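Print this page | E-mail this page
Search the manual Go Enter keyword or section no.

Section 5. Running the Table-Clearing Demonstration for Visitors

5.1 Scope

This section covers the set-up and running of the table-clearing demonstration on the Curneten two-arm bench station during open days, school visits and customer tours. It replaces the visitor notes issued with the December revision. It does not cover installation of the arms, which is in Section 2, or teaching new motions, which is in Section 7.

The procedure assumes that the station has been installed and calibrated, and that the operator has signed off on Section 3 (Safe Operation). Visitors may not operate the station except as described in 5.6.

Section text approved by Anitha Kamath, Castdale site, 9 Jul 2018.

5.2 Staffing

One operator and one host are required for each session. The operator stays at the control desk with the stop button within reach and does not answer questions while the arms are powered. The host speaks to the group, watches the barrier and calls "hold" if anyone leans over it. Either person can end the session at any time.

NOTE: The host does not need to be a trained operator, but must know where the stop button is and how to press and release it.

5.3 Preparing the room

1. Place the visitor barrier on the floor marks. The near edge of the barrier must be at least 700 mm from the closest point either arm can reach. The marks at the Castdale and Auer sites are already set to this distance. At any other location, measure it.

2. Route the floor cables behind the bench and cover them with the rubber strip. Do not run cables under the barrier feet.

3. Turn off any lamp that shines directly onto the table. Glare on the wood can cause the plate finder to report an extra rim. Ceiling lights can stay on.

4. Set the wall monitor to the operator view. The monitor can be switched off for small groups who prefer to watch the table itself.

5. Limit the group to the number printed on the room card. Larger parties are split and the demonstration is repeated.

5.4 Starting the station

1. Turn the main switch to ON and wait for the control desk to finish its self-test. If code 936 appears, one of the arms was not parked at shutdown. Follow 5.9 before going further.

2. Check that both arms are in the parked position and that both grippers are free of tape, tags and food.

3. Press ENABLE LEFT, wait for the tone, then press ENABLE RIGHT. Pressing both together is accepted by the desk but makes it hard to tell which arm has raised a fault.

4. Load the program CLEAR_VISIT. Do not use CLEAR_FULL for visitors. The full program runs at production speed and has no pauses for the host.

5. Run one empty cycle with no plates on the table. Listen for rubbing or clicking at the joints. Look at the arm cables through the whole motion and confirm that each loop has enough slack and does not catch on the gripper.

CAUTION: Keep hands off the table during the empty cycle. The arms follow the same paths whether or not plates are present.

5.5 Laying the table

1. Wipe the table with a damp cloth and let it dry. Old marks in the finish do not affect the program and do not need to be removed.

2. Put the trays in place. Line them up with the corner marks supplied on the template sheet, then take the sheet away.

3. Set out the plates. Any of the station plates can be used in any mix. Chipped plates are to be discarded.

4. If the session is to show used tableware, add a little of the yellow test paste to each plate with the plastic spatula. A thin streak is enough. Visitors generally follow the task better when the plates look used, but too much paste makes the rims slippery and raises the drop rate.

5. On the desk, press SCAN. The plate count on the screen must match the plates on the table. If it does not, move one plate slightly and scan again.

NOTE: A plate may overhang the tray rim. The program accepts this as long as the plate sits stably and does not extend past the table edge.

5.6 Running the session

1. The host gives the safety talk (card A) and points out the stop button.

2. The operator presses START. The arms move to the ready position and wait.

3. The host explains what the station will do, then signals the operator, who presses CONTINUE. The program stops again after each item is moved, so that questions can be taken. During these stops the arms are still powered and can move without warning.

4. On request, one visitor at a time may press CONTINUE on the remote pendant, standing behind the barrier. The operator hands over the pendant and takes it back after each press.

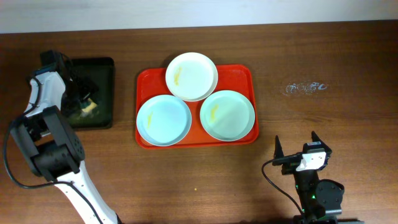 5. When the last item has been moved, the arms return to the parked position. The operator presses DISABLE on both sides and tells the host that the table is safe to approach. Only then may the barrier be opened.

WARNING: If a plate is dropped, do not reach for it. Press STOP, disable both arms, and clear the table by hand. Broken pieces are to be picked up by staff wearing gloves.

5.7 Common questions

The following answers have been agreed for use by hosts. Questions on price or delivery are passed to Noman Mohmand at the Auer office.

Payload. Give the figure on the rating plate and no other.

Speed. The visitor program runs slower than the full program. This is a setting and can be changed by a trained operator.

Hours run. The Castdale station had logged 1,218 hours at the time this section was approved. Read the current number from the desk if asked.

Washing. The station sorts and moves tableware. It does not wash it. The Erkden rinse unit is a separate product with its own manual.

5.8 Shutting down

1. Confirm that both arms are parked, then turn the main switch to OFF.

2. Wipe paste from the gripper fingers with a dry cloth. Do not spray cleaner on the grippers or joints.

3. Wash the plates and trays by hand and store them dry.

4. Enter the session in the log — number of visitors, number of cycles, any stops and the reason for each.

5.9 Clearing code 936

1. Leave both arms disabled and open the PARK screen.

2. Select the arm shown in red. Hold the release key and guide the arm by hand to its rest. A second person supports the gripper end.

3. Let go of the key, wait for the brake to click, and press CONFIRM.

4. Restart the desk. If the code returns, cancel the session and report the fault as described in Section 9.

E-mail this page | Print this page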